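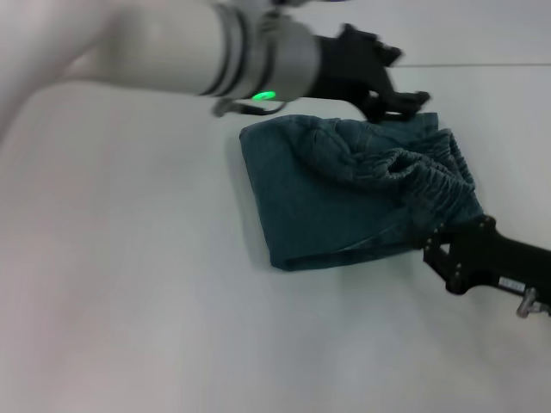

Brudia pull-on jeans in dark teal: three months of wearing, washing and folding

I have been buying jeans with proper zips and stiff waistbands since I was fourteen, and I have complained about them for just as long. So when my friend Paraschiva Jitaru turned up to lunch in a pair of pull-ons and then ate two puddings without undoing anything, I went home and ordered some. These are the Brudia ones, in the colour they call Ilie. It's a dark teal, greener than I'd expected from the website and much nicer for it. On a grey morning you'd take them for ordinary blue, but put them on a white table and the green comes right up.

I'm writing this on August 29, 2025 and I've had them since the end of May, so they've been through the machine plenty of times and on one very muddy walk round Wuvdale.

The waistband

This is what everybody asks me about, so I'll start with it. The elastic is gathered up really tightly, in lots of little pleats, and when the jeans are lying down it looks like something off a child's trousers. I nearly sent them back on sight! Once they're on it stretches out and most of the gathering goes flat, and under a jumper you'd never know. With a tucked-in shirt you would. I don't tuck, so I'm happy, but my sister does and she thinks they look bulky on her.

It hasn't rolled down once, even when I was on my hands and knees doing the skirting boards. It does leave a mark on my skin if I've been sitting in the car for a long time. The side seams are a bit scratchy for the first few wears too, and then they settle.

The denim

Medium weight, I'd say. Fine for spring and autumn, a bit warm for the hot week we had in July (I gave in and wore a skirt). There's a little stretch in it and the knees don't go baggy until the third day or so. The hem has a line of paler stitching, which I like because it makes them look more like real jeans and less like leggings having a go at being jeans.

The colour has held up well. I wash at 30, inside out, and the first wash turned the water a bit green, so keep them away from your white towels. Since then I've had no trouble at all. I've tumble dried them once by mistake and they came out shorter, though they dropped again after a day of wearing.

Folding them (a small moan)

Now, this is my one real grumble. They will not fold nicely. The legs go perfectly flat and smooth, lovely, and then you get to the top and all that gathered elastic pulls the cloth in and it bunches up. You end up with a tidy rectangle on one side and a crumpled lump on the other, and if you stack two pairs with the waistbands at the same end, the pile leans over.

What works for me is this. Lay them on a big table, one leg on top of the other, and smooth from the hem upwards. Then hold the waistband down at one corner and pull the opposite edge gently with your other hand before you make the next fold. It takes the worst of the creases out of the top. Don't bother trying to get the pleats flat, they spring straight back. I put the waistband ends alternately left and right in the drawer now and the pile stays up.

You can roll them as well, starting from the waist, and that's what I do for a suitcase. Cosmin at work hangs his by the hems with clip hangers — very smart, but I haven't got the wardrobe space.

Sizing

I'm between sizes and went for the smaller one, and that was right. If you like them loose in the leg, take your usual size. The length was spot on for me with flat shoes. The pockets are real, thank goodness, although the front ones are shallow and my phone pokes out.

Would I buy them again?

Yes, and I'm waiting for November to see if they do the thicker winter version in this colour. I did try the Lirora pair as well, which have a flatter waistband and fold like a dream, but they slid down every time I climbed the stairs and I spent the whole day hitching them up. I'd sooner have the lump in the drawer.

Four stars out of five from me. The missing one is for the pockets, and for whoever sewed the care label in exactly where it tickles. I've cut mine out.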